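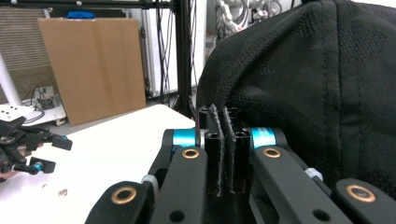

Liv Tveit would like customers to repair a zipper before they think of replacing the bag it belongs to. Most of the bags that reach the Primstead repair desk, she said, need less work than their owners expect.

The desk opened in September with 20 appointments a week and now offers 45. Backpacks and travel bags make up the larger share of the work, followed by jackets and rain gear. Each item is checked at the counter, and the customer receives a written estimate before any stitching begins.

"People arrive convinced that the whole zipper has to come out," Tveit said. "Very often the slider is worn and the teeth are in good order. We change the slider and they take the bag home the same afternoon."

Seams take longer. A shoulder strap that has pulled away from the back panel must be opened, reinforced and sewn again through every layer, and the desk allows seven working days for it. Asked whether customers object to the wait, Tveit said that a few do, mainly before holidays.

Prices were set with the Denumau office, which also supplies thread and webbing. A slider costs $16, including labor. Tveit described the question of older products as unsettled. Parts for the Radu line are no longer made, and the desk relies on buckles saved from bags that were beyond repair.

"I would like to see spare parts kept for longer," she said. "We have raised it with Plevus and we are waiting for an answer."

Customers are asked to empty all pockets and brush out sand or grit before bringing an item in. Appointments may be made at the counter or by telephone.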